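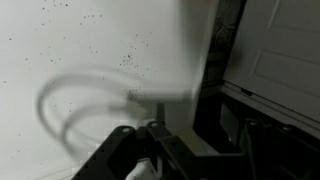 교환학생으로 Dobson에 와 있고, 이번 학기부터 Plullow라는 난민 학습지원 동아리에서 활동합니다. 난민 가정 중고등학생에게 영어와 수학을 가르치는 곳인데, 저는 온라인 수업을 맡았습니다. 신청할 때는 주 2시간이라고 들었고 학교 봉사시간도 그대로 인정된다고 했습니다. 막상 시작하니 수업 준비, 수업 후 기록 작성, 담당자와의 통화가 따로 있어서 실제로 쓰는 시간은 훨씬 많습니다. 수업은 기숙사 방에서 벽을 등지고 하는데, 미색 벽 가운데 쪽에 자잘한 검은 점이 몰려 있어서 화면에 그대로 나옵니다. 배경을 흐리게 하면 손에 든 교재까지 같이 흐려져서 기능을 꺼 두고 씁니다. 이것도 규정에 걸리는지 모르겠습니다. 안내문에는 "단정한 배경"이라고만 적혀 있습니다.

제가 알고 싶은 것은 세 가지입니다. 준비 시간과 기록 작성 시간도 봉사시간으로 올릴 수 있는지, 학생이 연락 없이 안 들어온 날은 어떻게 처리하는지, 그리고 학기 중간에 담당 학생을 바꿔 달라고 해도 되는지입니다. 마지막 것은 학생이 싫어서가 아니고 시차 때문입니다. 지금 맡은 학생은 다른 나라에 있는 친척 집으로 옮겨 가서 수업 시간이 제 오전 강의와 겹치게 됐습니다. 동아리 대표에게 메일을 보냈지만 답이 없습니다.

감나무집둘째
3월 18일 월요일

Gemma Lockwood

작년까지 Plullow에서 시간표를 짜던 사람입니다. 한국어로 쓰는 게 조금 서툴러도 이해해 주세요.

준비 시간은 올릴 수 있습니다. 다만 수업 1회에 정해진 한도가 있고, 한도는 학기마다 바뀌니까 지금 학기 안내문 뒤쪽의 표를 보세요. 기록 작성은 준비 시간에 포함됩니다. 따로 올리면 승인하는 사람이 반려합니다. 담당자와의 통화는 제가 있을 때는 인정하지 않았습니다. 그때도 불만이 많았는데 바뀌었는지는 모릅니다.

학생이 안 들어온 경우에는 대기한 시간을 올리면 됩니다. 화상 회의실에 들어간 기록이 남아 있어야 하니 중간에 나가지 마세요. 대기하면서 학생에게 메시지를 한 번 보내고, 수업 기록에 "결석, 연락함"이라고 쓰세요. 같은 학생이 두 번 연속 빠지면 담당자가 가족에게 직접 연락합니다. 봉사자가 가족 번호를 알아내서 전화하면 안 됩니다. 이건 교육 때 들으셨을 거예요.

학생 변경은 가능합니다. 대표 메일은 보는 사람이 많지 않으니까 Skostora에 있는 변경 요청 양식을 쓰세요. 사유 칸에 시차라고 적고, 가능한 시간을 요일별로 적으면 빨리 처리됩니다. "아무 때나 가능"이라고 쓰면 오히려 늦어집니다. 새 봉사자를 찾을 때까지는 지금 학생을 맡아야 하는데, 강의와 겹치면 주말로 옮기자고 학생에게 먼저 물어보세요. 9월 학기에 그렇게 해서 끝까지 같이 간 팀이 있었습니다.

벽은 괜찮습니다. 배경 규정은 다른 사람 얼굴, 주소가 적힌 우편물, 정치 포스터 같은 것이 나오지 않게 하려고 만든 것입니다.

새벽반총무

봉사시간은 동아리가 인정해 줘도 한국 본교에서 인정하는 건 또 다른 문제입니다. 저는 교환 가서 한 학기 꼬박 했는데 본교에서는 발급 기관이 등록된 곳이 아니라고 절반도 안 받아줬어요. 귀국 전에 영문 확인서에 활동 기간, 총 시간, 담당자 서명, 연락처까지 다 넣어서 받으시고 본교 사회봉사 담당 부서에 미리 메일로 물어보세요. 양식이 따로 있는 학교도 있습니다.

벽은 그냥 천 하나 걸면 됨.

Ottmar Hagedorn

위 답변에 덧붙입니다. 저는 Brurnotico에서 현장 수업을 하고 있고 Plullow와 학생 명단을 같이 씁니다.

변경 요청을 낸 뒤에는 학생에게 먼저 그만둔다고 말하지 마세요. 배정이 확정되면 담당자가 학생과 가족에게 같이 알립니다. 예전에 봉사자가 먼저 말했다가 학생이 다음 수업부터 안 나온 일이 있습니다. 시간이 안 맞는다는 이야기는 해도 됩니다.

인계 기록은 길게 쓸 필요가 없습니다. 교재 이름, 어디까지 했는지, 학생이 어려워하는 부분, 쓰는 기기 정도면 됩니다. 휴대폰으로 접속하는 학생이면 꼭 적어 주세요. 다음 사람이 화면 공유로 작은 글씨를 띄우면 학생이 못 읽습니다.

Skostora 양식은 제출하고 7일이 지나면 자동으로 닫힙니다. 그 안에 답이 없으면 새로 내지 말고 닫힌 요청을 다시 여세요. 새로 내면 순서가 뒤로 밀립니다.

감나무집둘째

답변 감사합니다. 양식은 방금 냈고 준비 시간 한도도 안내문에서 찾았습니다. 학생에게는 토요일이 되는지 물어본 상태입니다. 본교에는 내일 메일을 보내 보겠습니다.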